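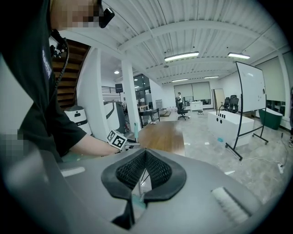 Datasets / Manipulation / Human Demonstration

Search datasets
Sort by: Most recent

# Grorkmont Handheld Demonstrations

Version 2. Last updated August 14, 2023.

Grorkmont is a set of human demonstrations recorded with hand-held grippers, one per hand. It was put together by Skovent for training and testing imitation policies on two-arm tabletop and household tasks. Recording took place at the Netel site. Annotation and pose checks were done at Nilsuwan.

## Contents

The release holds 1,055 episodes across 19 tasks. An episode is one attempt at one task, from the start tone to the operator's stop command. Failed attempts are kept and labeled as such — filter on `outcome` if you want successes only.

Each episode folder contains:

- `left.mp4`, `right.mp4`: video from the camera on each gripper
- `pose_left.csv`, `pose_right.csv`: six-degree-of-freedom gripper pose, with timestamps
- `width.csv`: finger opening for both grippers
- `meta.json`: task name, operator code, outcome, calibration ID
- `notes.txt`: present only when the operator reported a problem

All timestamps within an episode share one clock. Timestamps across episodes do not, and should not be compared.

## Collection

Operators hold a gripper in each hand and carry out the task directly. There is no robot in the loop during recording. Each gripper carries printed fiducial markers, so the other gripper's camera can pick them up when the two are close together. This gives a relative pose between hands that does not depend on the room map. When the markers are out of view, relative pose falls back to the difference of the two map poses and the `rel_source` column in the pose files changes from `tag` to `map`.

Before each session the operator moves both grippers slowly through the work area to build the map. Mapping passes are not included in the release.

Operators were given the task goal in one sentence and left to choose their own motions. Expect variation in grasp order and in which hand leads. Speed varies too, and no time warping has been applied.

## Processing

1. Raw video is trimmed to the start tone and stop command.
2. Poses are smoothed with a short low-pass filter. Unsmoothed poses are in the `raw/` branch.
3. Faces are pixelated in both video streams. Other regions may also be pixelated where a reviewer asked for it.
4. Audio is removed.

Pixelation is applied before compression and cannot be reversed. In some episodes it covers part of an operator's clothing or body.

## Splits

The training split has 1,000 episodes. The rest are held out for testing. The split is by session, so no session appears on both sides. Operators do appear on both sides, and the held-out numbers should not be read as a measure of transfer to new operators.

## Known issues

- Pose drift is higher when the camera faces blank walls or plain ceiling for a long stretch.
- Finger width reads slightly low when the fingers are fully open. Correct with the offset in the calibration file.
- Four-digit calibration IDs come from the old rig and use millimeters. Everything else is in meters.
- Backgrounds contain people and furniture unrelated to the task. Cropping to the fingers removes most of this but also removes the markers.

## Loading

```
python load.py --root grorkmont/ --split train --hands both
```

Use `--hands right` for single-arm policies. The loader skips any episode with a missing pose file and prints its folder name.

## Terms

Research use only. Do not attempt to identify operators or bystanders. Removal requests are handled in the next version, planned for September, and removed episode IDs are not reused.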